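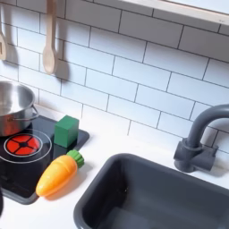

Toy kitchen benchmark

A toy kitchen benchmark is a set of tabletop manipulation tasks carried out by a robot arm on a child's play kitchen. It is used to compare control methods under conditions that other laboratories can copy at low cost. The term covers both the furniture and the written rules that go with it, usually called the protocol.

Background

Play kitchens came into use in robot learning because they are cheap, small enough to fit within the reach of a desktop arm, and sold in more or less the same form in many countries. Early results were hard to compare. Groups placed objects by eye, changed the lighting between runs, and counted success in different ways. The Lokside protocol was one of the first attempts to write these choices down. The Vunwood rules, which followed, kept most of its layout section and replaced its scoring section.

Setup rules

Under the Vunwood rules the kitchen is fixed to the table or floor so that contact with the arm cannot shift it. Parts that came with the kitchen, such as the sink, faucet and hanging utensils, stay in place even when a task does not use them. Loose objects are divided into targets, which the arm is meant to move, and distractors, which it is meant to leave alone. A plain block is the usual target for a first task. Toy vegetables and pots serve as either, depending on the task sheet.

Start positions are drawn from a list before the session begins and may not be redrawn. A session has at least 6 start positions per task, and each is used the same number of times for every method being compared. The operator records the position number before the arm moves.

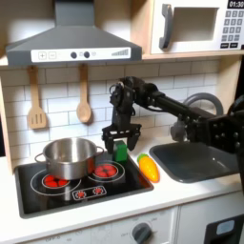
Scoring

A placement counts as a success when the object is at rest inside the target area, the gripper is open, and no part of the arm is touching the object. An object still held at the time limit is scored as a failure, whatever its position. Moving a distractor does not end the trial but is noted on the sheet. If a distractor falls off the counter, the trial is scored as a failure.

The Dada scale, an optional addition, gives partial credit in 4 steps: reach, grasp, carry and release. Reports that use it are expected to give the plain success rate as well.

Trials stopped for a hardware fault are repeated from the same start position. Both the fault and the repeat stay in the log. A published set may therefore hold more recordings than scored trials – the Tiwari set, for instance, lists 1007 recordings for 1000 trials.

Operator safety

Printed burners and plastic sinks carry no hazard of their own, and the safety rules deal only with the arm. Hands stay out of the reach area while the motors are powered. Objects are reset with the arm parked, and a stop button is kept within reach of the operator.

Criticism

The main objection is that light, rigid toys say little about real kitchen work, with its liquids, heat and heavy pans. A second concerns supply: when a maker changes a kitchen model, older results can no longer be repeated exactly. The current Vunwood text asks authors to report the outer measurements of the kitchen and the size of each loose object, but it does not say how close a replacement has to be.

See also: Robot manipulation, Pick and place, Reproducibility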